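Puvness opens colour library for small rental homes

**Loda, April** – Puvness, the interior paint supplier, has opened a colour library in Loda for people who rent small flats and want to change a room without asking for major works. The library holds 80 wall shades, each lent out as a painted board that can be taken home for up to 12 days.

The service is free to anyone with a Loda address. Borrowers can take four boards at a time and may renew them once if no one else is waiting.

Puvness began planning the library after a survey of tenants and small landlords in the town. It received 3316 replies. The most common complaint was that printed colour cards are too small to judge, followed by the cost of tester pots. Many tenants also said they had chosen a shade under shop lighting and disliked it at home.

The boards are large enough to stand behind a sofa or against a wardrobe. Puvness suggests moving them during the day and looking at them again in the evening with the lamps on. Green and blue shades tend to change most between morning and night, and north-facing rooms can make them look greyer.

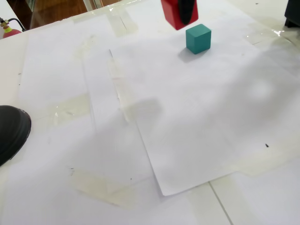
*Teal on white: blue-greens are one of the library's five colour groups.*

The other groups are whites and creams, earth reds, yellows, and greys. Every board carries a label on the back with the shade number, the finish and the type of surface it suits. Kitchen and bathroom shades come in a wipeable finish only. The rest can be ordered in matt or soft sheen.

The boards were made by Mühlbauer, which also supplies the storage racks. Each is painted with two coats of the same product sold in the tin, so the finish should match what a borrower would get on a well-prepared wall. Worn boards will be repainted twice a year.

Flaluteck has provided the booking system. Borrowers can reserve a board online or at the desk, and a text message is sent the day before it is due back. There are no fines for late returns, but anyone with a board overdue cannot borrow another until it is returned.

A separate shelf covers accent colours for doors, skirting boards and shelving. These were added at the request of tenants whose agreements do not allow them to paint the walls. The shelf includes reds and oranges that are usually too strong for a whole room, with notes on the wall shades that sit well beside them – teal and red-orange is one of the pairings. 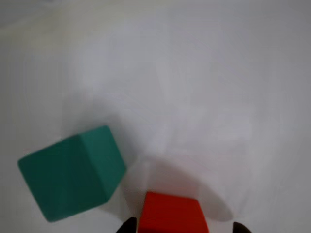 ## Opening times and how to join

The library is open every day except Monday, from 10am to 5pm. New borrowers should bring proof of address. Landlords and letting agents may join on the same terms, and can ask for a printed list of shades to pass on to tenants.

Puvness has printed 3698 copies of a free guide to painting in rented homes. It covers asking for permission, filling small holes and returning a wall to its original colour at the end of a tenancy. Copies are available at the desk while stocks last.

## Notes to editors

- Puvness supplies water-based interior paints to shops and trade customers.
- The library does not sell paint. Orders can be placed through any Puvness stockist.
- Sample boards are available for press use on request to the Puvness press office in Loda.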